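Jarkgate Suspends Use of Two-Finger Hand Tools After Grip Fault

FOR IMMEDIATE RELEASE

ZIMTHORPE, 2023-03-12. Jarkgate today announced that it has suspended use of the Filliteo hand-held gripper at its Zimthorpe site following a fault in which the tool failed to release on command. One member of staff received a minor pinch injury to the finger. First aid was given on site and no further treatment was required.

The suspension covers all 13 Filliteo tools held at Zimthorpe. Work with the tools will resume in stages once each one has been inspected, repaired where needed and signed off by the company's safety office.

What happened

The Filliteo is a two-finger gripper held and guided by a person. Jarkgate uses it to record how everyday kitchen items are picked up, turned and set down, and those recordings are later used to program automatic handling equipment. Glass food containers with latching lids have been part of this work since December.

During a recording session, an operator closed the gripper on a lidded glass container and then let go of the trigger. The fingers stayed closed. The operator reached in with the free hand to loosen the container, at which point the fingers moved a short distance and caught the operator's fingertip against the side of the lid. A colleague pressed the manual release and the fingers opened. The container did not break.

The session was stopped at once and the tool was tagged and removed from the work area. The event was entered in the site log the same day and reported to Dalsgaard, the supplier of the tool.

Cause of the fault

Jarkgate and Dalsgaard have completed a joint examination of the tool. They found that a screw holding one of the fingers to its mount had worked loose. This allowed the finger to tilt slightly under load, and the sliding part behind it jammed in its track. When the operator pushed on the container, the jam cleared suddenly and the stored force in the return spring moved the finger.

The remaining tools were then checked. Loose screws were found on 2 of them, although neither had jammed. Both had been in service for more than 600 hours. The maintenance schedule in use at the time called for a visual check of the fingers but did not require the screws to be tested with a torque driver. Jarkgate accepts that a visual check was not enough to find this kind of wear.

The examination also looked at the instructions given to operators. The written procedure told staff to stop if a tool did not open, but it did not say plainly that hands must stay clear of the fingers until the manual release had been pressed. That wording has been changed.

Actions taken

The following measures are in force at Zimthorpe:

All finger screws are being replaced and fitted with a thread-locking compound supplied by Dalsgaard.

Screws will be torque tested after every 80 hours of use. A tool that has passed this limit without a test will be locked out of the booking system.

Operators must press the manual release and set the tool down before touching any item held between the fingers.

Glass items will not be used in recording sessions until the full set of tools has been cleared. Plastic containers will be used in the meantime.

Every operator will repeat the tool safety briefing before returning to work with the gripper. This applies to permanent, temporary and visiting staff.

Dalsgaard has informed Jarkgate that it will revise the service manual for the Filliteo and will contact other sites where the tool is in use. Sites that hold the tool are asked to check the finger screws before further use and to remove from service any unit in which a finger can be moved by hand while the trigger is released.

Effect on current work

Recording of lidded containers will be delayed. Work on other items that does not involve the Filliteo is continuing as planned. Jarkgate has informed its project partners of the delay and will provide them with a new schedule when the inspections are complete.

The company regrets the injury to its employee, who has returned to normal duties. A written summary of the examination will be made available to partners and staff on request to the Jarkgate safety office in Zimthorpe. 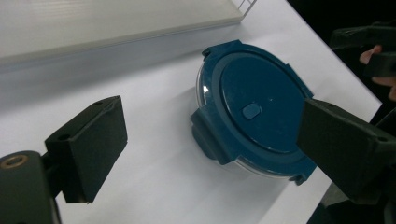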